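Speaker notes: Why we stopped fighting about the dinner table
Community evening, Nallby library, 27 minutes plus questions

Slide 1. Welcome
Say good evening, wait for the people at the back. Thank them for coming in December, when it is dark so early.
Explain that I am not a furniture expert. I write about how families eat, and I have done it since I moved from Dornedska.

Slide 2. The survey
We sent 2,000 letters in Nallby and Gedia. We received 199 answers. Say clearly that this is a small part, and I do not want to make big claims from it.
Of these, 124 families eat together at least four evenings in a week. Pause here. People usually expect less.

Slide 3. Long table or small table
Families with a long wooden table told us they use one end for eating and the other end for papers, school work, sewing. Many of them felt guilty about the papers. Tell them it is fine.
Read the letter from Gedia, only the second half.

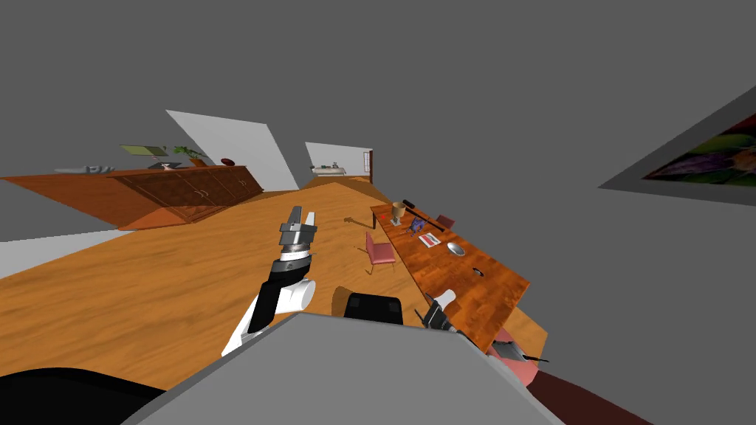 Slide 4. Who sits where
Ask the room: do you have your own chair? Let them raise hands.
My grandmother's seat was nearest to the stove, and it stayed empty for one year after she died. Speak slowly in this part.

Slide 5. One small thing to try
Put the phones in another room, for one meal only. Do not say "rule", say "try".
Mention that the Seok reading group will continue this subject in spring. Sign-up paper is by the door.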